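Shared table (office furniture)

A shared table, also called a common table, project table or, in older stationery catalogues, a general table, is a piece of office furniture assigned to no one in particular and used by everyone in passing. It is distinguished from the desk, which has an owner, and from the boardroom table, which has a booking system. The shared table usually stands in open floor space within reach of several chairs, few of which were bought to go with it.

The term covers a range of sizes and finishes. Most current models have a pale wooden or wood-look top on a metal frame painted white, grey or black. Castors are sometimes fitted, though a table that rolls tends to be rolled, and many offices come to regret them.

Origins

Large common tables were ordinary in counting houses and drafting rooms well before the modern office. An 1863 inventory from the Zisbridge land registry lists "one table, deal, for general purposes" alongside a second entry, in another hand, for "articles found upon same". The articles include a glove, a quantity of string and a cheese knife. Furniture historians have treated the document as the earliest clear record of the type, chiefly on the strength of the second entry.

The rise of the private desk in the following decades pushed the common table to the back of the room, where it held parcels and hats. It returned to favour with open-plan layouts, when designers began to describe it as a centre of collaboration. Its main use, holding parcels, was unaffected.

Construction

The top is the part most people notice and the frame is the part that fails. Solid timber tops are heavier and can be sanded back after an accident with a marker. Veneered and laminated tops are cheaper and wipe clean, but they chip along the front edge, where belt buckles and chair arms meet them. A chip at chair-arm height is so common that second-hand dealers do not mention it.

Metal legs are either bolted through a plate or joined by a rail beneath the top. Rail frames are stiffer. They also catch the knee. Plate-mounted legs work loose over time and produce a slight wobble, traditionally corrected with a folded piece of cardboard, which may remain in place longer than the staff. Adjustable feet have been standard for decades and are rarely adjusted.

The Kulasport range, sold widely to schools and small firms, popularized the white leg in the middle of the market. White paint shows scuffs from black chair bases, and the manufacturer's care leaflet recommends a damp cloth, patience and, in a later edition, darker chairs.

Chairs

Shared tables are seldom supplied with chairs. Seating arrives by drift from nearby desks, so that the area gradually collects whatever has been replaced elsewhere. Black office chairs on five-point bases dominate. They are cheap and hard to date, and they look similar enough to pass for a set until somebody sits down.

Mesh-backed chairs are generally claimed first. Chairs with a failed gas lift migrate to the shared table and stay there, occupied mostly by visitors. A chair that has lost favour altogether becomes a shelf. Items placed on an empty seat are understood to be temporary, and the understanding can hold for months.

Where a coloured chair appears among the black ones, it has commonly come from a reception area or a canteen. It is described in most offices as "the blue one" or "the orange one", and is the only chair whose absence is noticed. 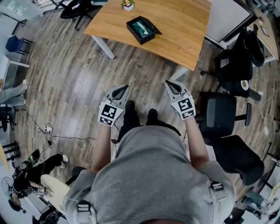
A light wooden table with white metal legs, with black office chairs along the right side of the floor and a blue chair near a glass-topped side table at left.

Objects kept on the table

The contents of a shared table fall into two broad classes: things put down for a minute and things put there to improve it. The first class includes boxes, cables, sample cases and cups. Open boxes are more persistent than closed ones, as a closed box looks like a delivery and may be taken to its recipient, while an open one looks like work in progress.

The second class consists almost entirely of plants. A small flowering plant in a white pot is the usual choice, placed toward the far edge, where it is out of the way of elbows and also of the watering can. Responsibility for watering is general. Plants on shared tables are accordingly either bone dry or, following a reminder email, drowned.

A survey by the office suppliers Wurkar examined 279 shared tables and recorded what was on them at the end of the working day. Only 6 were bare. Of these, 2 had been delivered that afternoon.

Placement

Fitting-out guides advise leaving enough clearance on every side for a chair to be pushed back and a person to walk behind it. In practice the table is placed in the middle of whatever floor remains once the desks are in, and the clearance is found by trial. Hard flooring makes chairs easier to move and harder to keep where they were left. Carpet has the opposite properties and also retains crumbs.

A whiteboard or screen is often kept nearby. Wall mounting is recommended, but boards are frequently leaned against something pending the arrival of a drill.

Power is a recurring difficulty. Tables in open floor are by definition away from walls, and walls are where the outlets are. Floor boxes solve the problem at some expense. Extension cords solve it at once and are mentioned in most safety inspections.

Etiquette

Few workplaces have written rules for the shared table, and those that do have generally had an incident. The Kushwaha guide to small offices, long in print and now in a spiral-bound edition, gives the matter a single page. It suggests clearing the table each May and labelling anything to be kept with a name and a date. The guide adds that labels should be removed when the item is, a step often missed, with the result that some tables carry a fair number of labels and very little else.

See also

Boardroom table
Hot desking
Lost property
Trestle table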